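04/08/2019

Belt bench, notes on sorting and on the green conveyor. Written for me, and for Bernadette, who takes over the bench when I am in Skodia.

I started with the belt itself. In June we had the problem that small parts stopped on the surface and turned by themselves a little before they reached the end. I thought at that time that the belt was dirty, and I cleaned it two times with the mild soap. It did not help much. Today I looked at the tension instead. The adjusting screw on the far side had half a turn more than the screw on the near side, so the belt was pulled to one side when it ran. I brought both screws to the same position, let it run empty for 16 minutes and looked at the edge. It stays in the middle now. I made a pencil mark beside each screw, please do not wipe it off.

The speed is on setting 4. Faster is possible, but the flanged parts then begin to rock when they are put down, because the boss is high compared with the ears. On setting 4 they lie still. For the flat covers one can go higher, I did not try today.

**Parts of today**

The delivery from Pekeck came in one carton, 300 pieces of the black flanged housing, all mixed with the packing paper. The delivery note says one type only. This is not correct. There are two types in the carton, and they are very similar:

- old type, the edge under the ears is sharp
- new type, the same edge has a small radius, one feels it better with the nail than one sees it

The boss is the same on both, as far as I can measure with the caliper. I wrote an e-mail to Pekeck and asked which type they wanted to send. No answer until now.

Black plastic on the green belt is good for the eye. Wiebke asked in June if we should change to a white belt, as they have on the other side of the building. I am against it. On white the shadow of the part and the part itself are hard to separate when one is tired, and small scratches from the rail look like dirt. On green I see the outline of both ears at once. The surface is matt also, so the ceiling lamps do not make a bright spot in it.
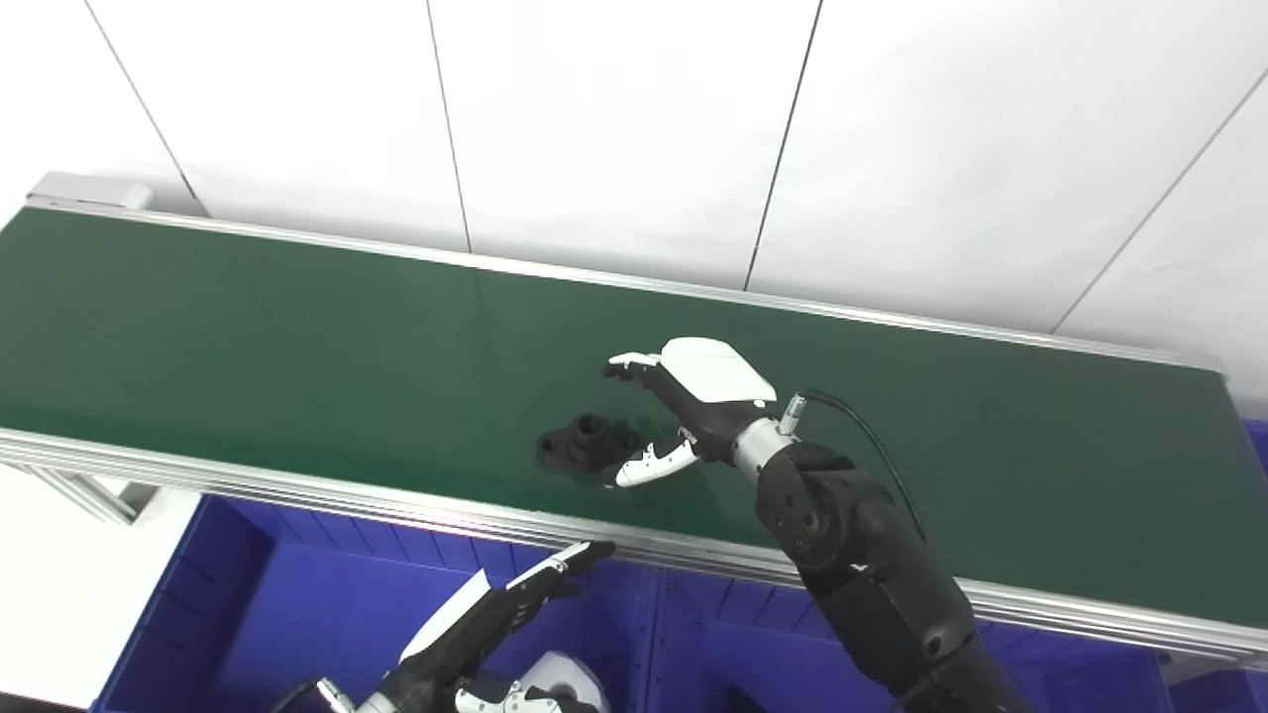
The orientation is the next point. I want the parts always with the boss up and the ears to the sides, across the running direction or along it, this does not matter for the check. What matters is that the flange lies flat. If the part lies on the boss, it rolls, and then it goes against the rail and stays there. I had this several times in the morning with the old tension. After the correction of the screws I had it one time only, and this was my own mistake, I let the part fall from too high.

**Bins**

We use the blue bins again. I had tried the cardboard trays from Nørgaard, because they are lighter to carry, but they become soft at the bottom corners and one can not stack them when they are full. The blue bins are heavy and they take a lot of room in front of the bench, but they survive everything. Also the ribs on the inside help to hold a divider, if it is cut to the right width. I cut one divider from the grey sheet and it needs still some filing on one side.

My rule for the bins from now on:

1. Unsorted parts never go into a bin which stands directly at the belt. They stay in the carton on the trolley.
2. Each bin has a paper label on the outside, facing the person who stands at the bench. Write the type and the date, nothing more.
3. Rejected parts go to the red box under the window. Please not into the bin "for a moment". We lost half a day in June with this.
4. A bin is full when the parts come to one hand below the edge. Above this they fall out when somebody lifts it.

I know that rule 2 sounds like school. But last time I found a bin with no label and three different opinions about what was inside.

**Result of the first check**

I took 23 parts from the top of the carton and checked them one after the other on the belt. 16 were the new type, the others were the old type. One of the old type had a thin line of extra plastic along the ear, which I could remove with the knife. No cracks, no broken ears. I did not look at the parts deeper in the carton, so this says nothing about the whole delivery. It can be that they filled the old type in first and that the bottom is full of it.

The holes for the screws I checked with the pin gauge. They are good on all pieces of the sample. The gauge itself is a little bent at the end, I think somebody used it to open something. I ordered a new one from Drivus, together with the felt strips for the rail.

About the felt strips: I would like to put them on the inner side of the near rail. The aluminium is hard, and a part which touches it at the end of the belt gets a bright scratch on the ear. It is only a question of look, the function is not touched, but Pekeck has sent parts back for less. Wiebke Gerlach says the felt will collect dust and after one month we have a grey carpet. She may be right. I will put it on one half of the length only and then we compare.

**Room**

The white wall panels behind the belt should be cleaned before the visit. I did not find time. Use the soft cloth and not the green sponge, the sponge leaves dull places which come out badly in side light.

The floor mat in front of the bench has slipped again to the left. When one steps with one foot on the mat and one foot beside it, the back hurts after an hour. I fixed it with double tape for now. It is ugly but it holds.

**Open**

- Answer of Pekeck about the two types. Until then do not mix any sorted parts back together!
- Finish the divider, file the long side.
- Felt strips, near rail, first half only.
- Look again at the pencil marks at the screws after one week. If the belt has moved, write here how much and in which direction.
- Bernadette Scanlon wants to try the check with the parts lying along the belt only, she thinks the eye is quicker then. I have no opinion yet. Please note the time for a sample of 23, so that it is the same number as mine.
- The foot switch makes a click also when it does not start the belt. I opened it and saw nothing strange, closed it again. If it becomes worse, there is a spare one in the second drawer, below the cable ties.

The carton with the remaining parts stands on the trolley, closed with tape, and my two sorted groups are in the bins with labels. The old type is the one with the shorter label, I had not enough paper.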